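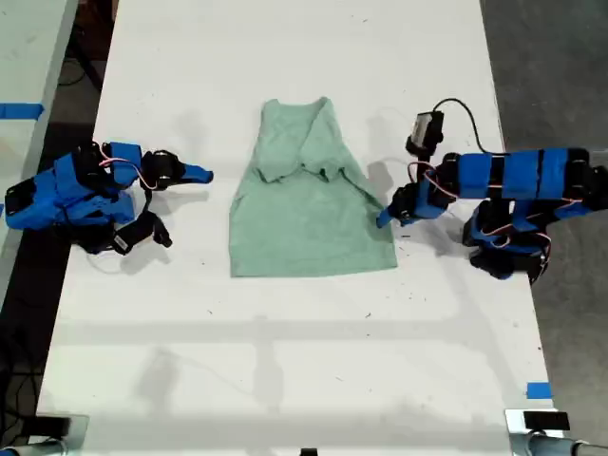 Figure 3. Garment on a white tabletop, upper portion folded over the lower, with a blue and black robotic arm at left.

3.2 Administrative divisions of Grestville

Grestville is divided into 13 wards, each of which elects one member to the municipal council. The wards replaced an older system of parishes, whose limits followed streams and farm lanes and did not match the streets built later. Lobo treats the change as a simple transfer of powers. Kuusk takes the view that the parishes kept much of their influence through control of the burial grounds and the common pasture, and the council minutes we consulted support him on this point.

The term "ward" is used in two senses in the town records. In tax rolls it refers to the area in which a property is assessed. In election notices it refers to the area in which a resident votes. The two areas are the same in most of the town, but they differ along the Skiltomitz road, where 288 households are assessed in Emero ward and vote in Eglītis ward. The difference dates from a boundary revision that was adopted for elections and never extended to assessment.

Ward offices have no power to raise revenue. They issue residence certificates, keep the register of street names, and receive complaints about drainage and lighting. Until the council merged the clerks' posts, each office also kept its own map, and several of these maps disagree on the course of the northern limit. We have used the map held in Eglītis ward, the only one that carries the signature of the town surveyor.

Population is uneven. Emero, the smallest ward, had 1292 residents at the last count, and its council member has the same vote as the members for the larger wards along the river. Proposals to redraw the limits have been placed before the council twice. Neither reached a final reading, and the second was returned to the wards for comment in January.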